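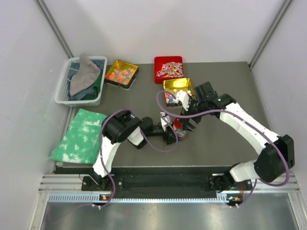

Two-arm station with basket, three open containers and a small transparent container between the grippers.

Recording Demonstrations for Two-Arm Sorting Tasks
Station Operator Guide, Grelton Laboratory
Maintained by Anqi Lu. Last revised 25 May 2024.

Purpose

This guide explains how to record demonstrations at a two-arm station for use in training. It applies to tasks in which small goods are moved into open containers and to tasks in which cloths are taken from or returned to a basket. Operators should complete the introductory session with Michalis Margaritis before recording on their own.

A demonstration is one complete performance of a task, from the starting arrangement to the finished one, carried out by an operator who guides both arms. The learning system receives the camera views, the joint positions and the written task instruction. It receives nothing else, so an operator's intentions must be evident from the movements themselves.

Before the session

1. Sign in to Serkelel and open the task sheet assigned to you. Read the full instruction, including the finishing condition, before touching the station.

2. Check the cables on both arms. Each cable should have enough slack for the elbow and wrist to turn freely, and should remain held by its clips at the front rail. A loop that hangs near a gripper is acceptable if it does not catch on the fingers when the wrist is rotated through its full range.

3. Move each arm to its rest position and confirm that the grippers open and close fully. Report any hesitation in a joint to the station lead. Do not attempt to adjust the joint yourself.

4. Confirm that the fixed view takes in the rear corners of the work surface and both arm bases. If the view has shifted, ask for it to be reset. Recordings made from a shifted view cannot be merged with the existing set.

Arranging the work surface

Place the items named on the task sheet and no others. The basket normally goes at the rear left, where it leaves the center clear for work that requires both grippers. Open containers go toward the rear, within reach of at least one arm. They need not be straight. A container set at an angle is useful to the learning system, and operators should vary the angle from one demonstration to the next.

Contents should also vary. Stir or redistribute small candies between demonstrations so that they do not always settle in the same part of the container. Leave the bottom of a container partly bare in some demonstrations and covered in others. Cloths in the basket may be folded or crumpled, and a cloth may lie partly over the edge of the work surface if the task sheet permits it.

Containers with a shiny interior require particular attention. A strong reflection may hide the contents from the camera. Look at the preview before you begin, and turn the container slightly if the contents cannot be made out. Some reflection is expected and does not have to be removed.

Recording

Start the recording with both arms at rest. Wait for the Serkelel status line to read "ready," and then begin the first movement.

Work at a steady pace. Approach each item directly, close the gripper fully before lifting, and open it fully when releasing. When both grippers are needed for one small container, bring the first gripper into position and hold it still before the second approaches. Moving both at once near the center is the most frequent cause of contact between the wrists.

If an item slips, pick it up again and continue. A recovered slip is a valid demonstration and should be kept. If an item falls outside the reach of both arms, stop the recording, mark it "incomplete" and restore the arrangement.

Return both arms to rest before stopping. Recordings that end with a gripper still closed on an item are rejected at review.

Session length

A full session consists of 17 demonstrations of one task. Operators must take a break after each session and may not record more than three sessions in a day. A task is closed to further recording when 195 accepted demonstrations have been reached.

Labeling and review

Enter the result of each demonstration immediately after it is recorded. Use "complete," "complete with recovery" or "incomplete." The notes field should be used only for matters a reviewer could not learn from the recording, such as a change of gripper fingers between demonstrations.

Reviewers check every recording in the first session of a new operator and a portion of those that follow. Rejected recordings are returned with a reason code. An operator who disagrees with a rejection may ask Anqi Lu for a second review through the task sheet.

Closing the station

Return both arms to rest and switch off arm power at the station panel. Put loose items back in storage under their shelf numbers. Confirm in Serkelel that the upload has finished before signing out.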